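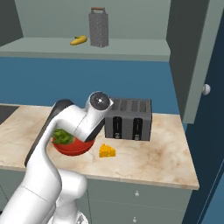
Terier-build list archive
Subject: Re: [terier-build] Elbow sag, and is the kitchen in Sầm worth the trouble?
Time: 22:40

Hello all,

Thank you for the long message, and sorry that my answer took so many evenings. I copy the original under my text, so that people who read only the archive can follow. I will answer in the order of the questions, except the cable question, which I put last because there I am least sure.

First, the sag of the elbow. I had the same on my arm in April. I also thought first of the printed parts, and I printed the lower link again with more walls. It changed nothing that I could measure. Then I took the elbow apart on the bench in the Makaditz workshop and found that the small grub screw on the output side was touching the round part of the shaft. It should sit on the flat. When the arm was stretched out, the joint could turn a little before the screw held it. Please look at this before you print anything. You need to remove the cover and two screws, and you do not need to disconnect the motor.

If your screw is correct, the next thing I would check is the position gain on the Cekton board. The value in our shared file is 30. It was chosen when the gripper was still the light one. I do not want to tell you a number for your arm, because your forearm is longer than mine, but go up in small steps and keep one hand at the power switch. When the arm begins to sing, you are too high.

Second, the simulated kitchen. I understand your doubt. I had it too, and I said in the workshop that I would never spend my evenings placing cabinet knobs. Now I have changed my opinion, at least for our purpose. My kitchen at home is used by people who want to cook in it, and I can have the arm on the counter perhaps one evening in a week. In Sầm I can work at any hour and a mistake costs me nothing.

The scene I use at present is in the shared folder, under kitchen_counter. It has the white arm on a marbled counter, the red bowl with the greens in it, the wedge of cheese and the toaster. On the shelf there are a banana and a box grater. I work with the bowl and the cheese only. The toaster I leave where it is, and this is on purpose: it stands near the back of the counter, behind the cheese, and so the planner must bring the wrist in with some thought. With an open counter every path is good and you learn nothing about your limits.

The shelf is useful in another way. I never command the arm to go there, but I keep the shelf as an obstacle in the planner. On my real arm the elbow goes up quite high when the gripper points down close to the base, and I have hit a real shelf with it once. It made a mark in the paint which I am still asked about.

Some things in the simulation you should not believe. The greens are one solid object for the physics, so they do not bend and nothing falls off. The friction between the fingers and the cheese is much too friendly. I ran 133 grasps on the cheese with the default friction and only 11 failed, and I was very proud for one evening. Then I lowered the friction to a value nearer to my rubber pads and it was a different picture. So please use the scene for reach, for joint limits and for collisions, and do the gripping tests on the bench with real things. A block of cheap cheese in cling film works well and can be used for several days.

Third, the base. You ask if clamps are enough. On a kitchen counter, with the arm at half speed, two clamps have been enough for me. At full speed I would not trust them. In the workshop I have bolted the base to a board, and the board is clamped at both sides. Put a piece of thin rubber between the board and the counter if the counter is not your own.

Fourth, the cable. I lead mine along the back of the upper segment, and I leave a loop at the elbow about as wide as a coffee cup. It has been good until now, but I have no experience with the connector you bought. Perhaps somebody on the list has it and can write.

One request to everybody: when you change the scene in Sầm, please save it with a new file name. Last month the counter height was changed in the common file, and I lost an evening searching for a fault in my kinematics which was not there.

I am at the Makaditz workshop most evenings after seven. Bring the elbow if you want, the small hex keys are in the drawer under the drill press.

With kind regards,
from the bench next to the window

-----Original message-----
Subject: [terier-build] Elbow sag, and is the kitchen in Sầm worth the trouble?
Time: 19:15

Hi everyone,

My Terier is finally standing up and waving, which made me very happy for an hour. Then I stretched it out flat and the elbow dropped by a finger's width. It doesn't drop any further, it just settles there. Printed parts too soft, or something else? I would rather not reprint the forearm, as it took me all weekend.

Also, I see people are using the kitchen scene before trying things at home. Is it really worth it? My laptop is old and I was hoping to go straight to the counter.

Two smaller things. Are clamps all right for the base, or must I drill? And where do you all run the gripper cable? Mine caught at the elbow and pulled itself out of the connector.

I have logged 1,000 cycles on the shoulder with no trouble at all, in case that helps anyone decide on the bearing.

Cheers,
the one with the long forearm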